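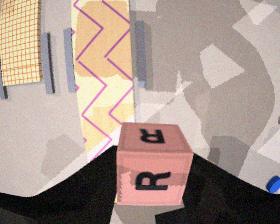
Placing your speakers is the part of the setup that most people hurry through, and we would gently ask you to give it a quiet half hour before you plug anything in. Your Kasten 425 pair is made up of a left speaker and a right speaker, and the two have slightly different insides, so they do need to go on their proper sides. Each one has a letter on a small label on the back panel, next to the binding posts. The label may have been put on sideways, but a letter R is an R whichever way it has been turned, like the one lying on its side on the front of the pink cube, and you can go by it with full confidence. Left and right are always meant from your chair, looking toward the speakers.

Section 3: Placing and Connecting the Speakers

You will need: both speakers, the two speaker cables from the flat box, the eight felt pads, a tape measure, and your Tonport amplifier. A second pair of hands is very welcome when it comes to lifting.

3.1 Choosing the spot

1. Decide where you will sit most of the time. Everything else is measured from there, so it is worth settling this first, even if it means a short family discussion.

2. Stick four felt pads to the underside of each speaker and press each pad firmly with your thumb.

3. Set the right speaker on its shelf or stand, then the left. The space between them, measured from the middle of one front to the middle of the other, should be no less than 54 inches. In most living rooms 71 inches is a very nice distance to start with.

4. Leave at least a hand's width of open space behind each cabinet. The bass port is on the back and it needs room to breathe.

5. Turn both speakers in a little, so that from your chair you can just see a sliver of the inner side panels.

6. Sit down and check the height. The small upper driver should be close to the level of your ears. If your shelf is lower than that, tilt the speakers back slightly with the rubber wedges (sold separately, or a folded piece of cork will do very well in the meantime).

Note: If one speaker must stand in a corner and the other can't, please don't worry too much. Bring the corner one forward a few inches and have a listen. Hannelore Teuber, who voices our speakers in the Zellville workshop, has lived with just this arrangement at home for years and is quite content with it.

CAUTION: Don't lift a speaker by the front grille. The grille is held on by magnets and will come away in your hands.

3.2 Connecting the cables

1. Switch off the amplifier and unplug it from the wall. Please do this even if you have wired up many speakers before.

2. Loosen the red and black binding posts on the right speaker by turning them to the left. They stay on the threads, so you needn't be afraid of losing them behind the furniture.

3. Slide the bare end of the striped wire into the red post and the plain wire into the black post. Tighten both with your fingers only.

4. Run the cable to the amplifier and connect it to the pair of terminals marked R, striped wire to red, plain wire to black.

5. Do the same for the left speaker, using the terminals marked L.

6. Look closely at all eight connections. There should be no stray strands of wire sticking out to the side.

CAUTION: Bare wires that touch one another can damage the amplifier. If a strand has come loose, take the wire out, twist it tight, and put it back in.

3.3 First listening

1. Turn the volume all the way down, plug in the amplifier, and switch it on.

2. Choose the Side Check item from the Sound menu. You will hear a soft chime from the left, and then from the right.

3. If the chimes come in the wrong order, switch off, unplug, and swap the cables at the amplifier end.

4. Play something you know well and bring the volume up slowly. A singer should seem to stand in between the two speakers. If the voice sounds thin or hard to place, one of the cables probably has its red and black ends crossed.

Note: New speakers loosen up over the first few weeks, and the bass in particular grows a little fuller. Pirmin Koller at our Stirklow service desk suggests waiting until then before you touch the tone controls, though it's your living room and you should have it the way you like it.

Section revised 28/02/2024. For wall brackets, see Section 4.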